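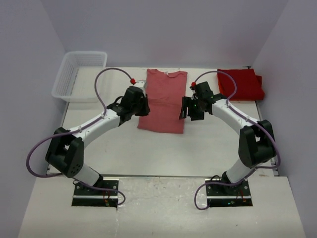
Slide 1. Two-arm folding cell, Dradham shared workshop. T-shirt between the grippers, folded red cloth at back right.

Speaker notes: Folding a T-shirt on a shared bench
Brerneo makers' evening, April

Open with the bench. Both arms are on the near edge, one base plate each, facing inward. Cloth work happens on the far half of the table. Walls are plain on three sides so the cameras see the same background every run. We tried a grey curtain first and it moved whenever the roller door went up.

Mention cabling before anyone asks. Purple cable on both arms, looped high over the wrist and clipped along the upper link. The slack is deliberate. Our first routing was tight to the link and pulled a connector out at full wrist rotation. If you copy one thing from this build, copy the loop.

Budget: $3967 all up, including the failed first set of wrist brackets. Table and walls came out of workshop stock and are not in that figure. The full parts list is on the Jollum page. 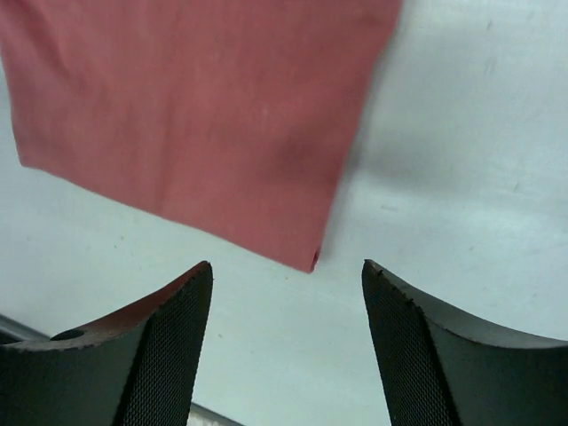

Slide 2. Notes for this section: 4 min read

Wrist view. The cloth corner is between the fingertips and slightly above them, and the gripper is open. Pause here and let people look at the inner faces of the fingers. The black mesh pads are the third version. Version one was bare plastic and slid off a single layer of jersey. Version two was silicone sheet, which gripped well and then would not let go.

Finger shape: the tips come to a point on the inner side. That lets them get at a corner without pushing the rest of the cloth along the table. Printed at the workshop, 64 minutes a finger at our settings.

Lighting. The table is pale and the shirt is pink, so colour separation is easy. Shadow is harder. A soft shadow beside the cloth can read as an edge if the threshold is set low. We raised the threshold and stopped using the wrist view alone to find the hem.

Control software is called Horobets. One process per arm, one shared clock. Do not go into the message format unless asked.

Results. 500 fold attempts logged, 464 completed without a hand on the bench. Most of the failures were missed corners on the first grasp. A few were double grasps, where the fingers took both layers of a sleeve. We do not have a fix for double grasps. Current behaviour is to release, back off and try again from a lower angle.

Limits to state plainly: short sleeves only, one shirt at a time, laid out flat by a person before the run starts. It does not pick from a basket. Long sleeves need a second regrasp and we have not written it.

Safety: stop button at the operator's side, wired to cut power to both arms. Workshop rule is that someone stays at the bench for the whole run.

Likely questions: speed (slower than you), noise (the fans are louder than the motors), whether it does fitted sheets (no).

Close with the bench booking hours and the link to the finger files.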